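Stop Buying Fancy Fingers
Filed under: Opinion, Bench Notes
6 min read

I have now spent most of July folding, unfolding and generally bullying laundry with hand-held grippers, and I've come out of it with an opinion that is going to annoy a few people I like. So let me get it over with early: most of us spend way too much on fingers and way too little on wrists.

Some background. We had four sets of fingers to compare, all on the same style of hand-held body, same trigger, same camera mount. The Nustell pair is the soft rubbery one everybody loves at demos. The Prakham ones are thin and springy. Uniyal sent a padded set with a textured strip down the inside, and then there's our own set, flat black plates with triangles cut out of them, which Dinesh Kamath drew up one evening and which look like something off a kid's construction kit. (Sorry, Dinesh. You know I love them.)

Going in, I was a Nustell person. I'd used them on cups and fruit and little boxes and they are lovely for that. You squeeze, they wrap, done! If you had asked me in June I would have told you to buy the soft ones and stop reading opinion pieces.

Then we started on clothes, and clothes do not care how lovely your fingers are. A shirt collar is thin, floppy and lying flat on something that is also floppy. What you need is to get one finger under the edge and one over it, and the soft pair kept nosing into the bed and bending away from the cloth. Svenja Eichhorn, who has far more patience than I do, got good at a kind of scooping move with them. I never did. I'd come up with a pinch of blanket and no shirt about as often as I'd come up with the shirt.

The stiff plates just go where you point them. That's the whole trick. They slide in, they stay straight, and if you miss, you know it was you.

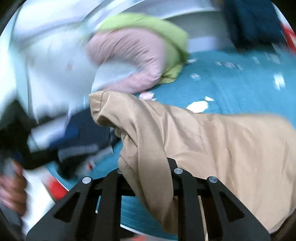 Our own plates open over the clothes pile, beige jacket or coat up next.

Smooth, slightly shiny fabric like that jacket is where I expected the padded Uniyal set to walk away with it. More grip, right? And they do hold on. The trouble is letting go. The textured strip hangs onto the fabric a beat longer than you want, so the sleeve you just laid down so nicely comes back up with you and you get to do it again. Vandana Yadav called it "the gum problem" and now I can't think of them any other way.

Okay, so the wrist thing. Somewhere past the 100th fold I started paying attention to what I was doing when a grab went well, and it was hardly ever about squeezing. It was the angle. I'd tip my hand over, come in low, and roll a little as I closed. A person does that without thinking. Put those same fingers on an arm that can't reach that angle without hitting the bed, or a controller that smooths the roll out of your motion, and the best fingers in the world won't get you a folded jacket.

Kelly Gosling disagrees with me on this, loudly, and I should give her side. She says I'm grading fingers by how they feel in my hand, and my hand is cheating the whole time. An arm can't feel the cloth catch and back off the way I do. Soft fingers forgive bad aim, and arms have plenty of bad aim. She wants the Prakham pair as a middle ground, and I'll admit they came in second for me, with enough give that I didn't snag anything and enough backbone to get under a hem. If somebody took our plates away tomorrow I'd reach for those and only sulk a little.

But I still think she's fixing the aim problem at the wrong end. If the arm comes in sloppy, work on the arm! Or on the camera. We swapped the lens on ours for a wider one halfway through and I could suddenly see both fingertips and the next thing I was going for, all at once, and that did more for my folding than any of the finger swaps. Maite Pacheco noticed it before I did. I was busy congratulating myself on getting better.

I know a lot of groups are about to place orders for the fall, and the catalogs are full of very pretty fingers. Print some cheap stiff ones first. Fold a few loads with them. Then look hard at whether your arm can do what your wrist was doing, and spend the money there. We're trying the plates on the Flurker arm next, towels first and then the jacket again, and Kelly has already picked which pair she's going to beat me with.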